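Progress report to the Mureteo fund, second period
Project: Neighborhood lunch table, Prodmont
Prepared by Veerle Postma

In this period we continued the weekly lunch for older residents who live alone. Attendance is now stable at 14 persons, compared with 2 at the start. 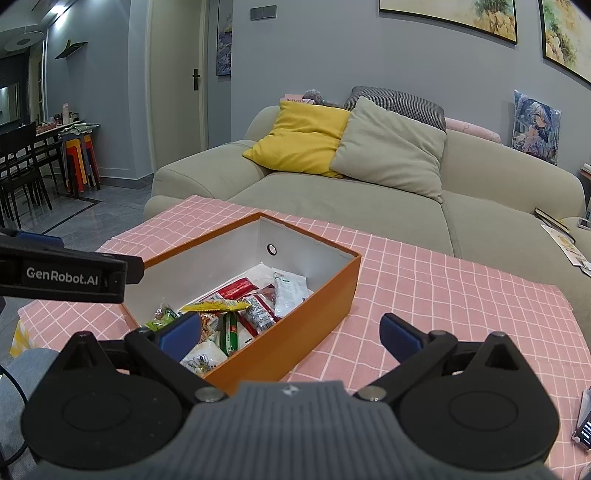
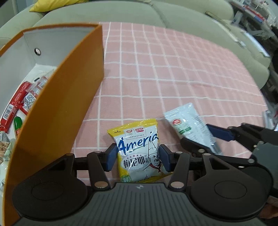 The main work since February was the menu. Tineke Hoekstra visited the guests at home and asked what they eat on the other days. Many of them answered bread, soup from a packet, or only something small with tea. We have therefore changed the order of the meal, so that the warm dish comes first and packaged snacks, like the yellow-and-white Ameria bag, are kept for the tea afterwards. The pink checked tablecloth stays on for both.

Costs: we have spent some 600 euros on food, which is within the budget. The rent of the kitchen was higher than planned and we ask permission to move the remaining travel money to this line.

Not yet done: the transport agreement with Van der Linden is still not signed. Pieter Van Dijk will speak with them again before the next period. We also need a second cook for the summer.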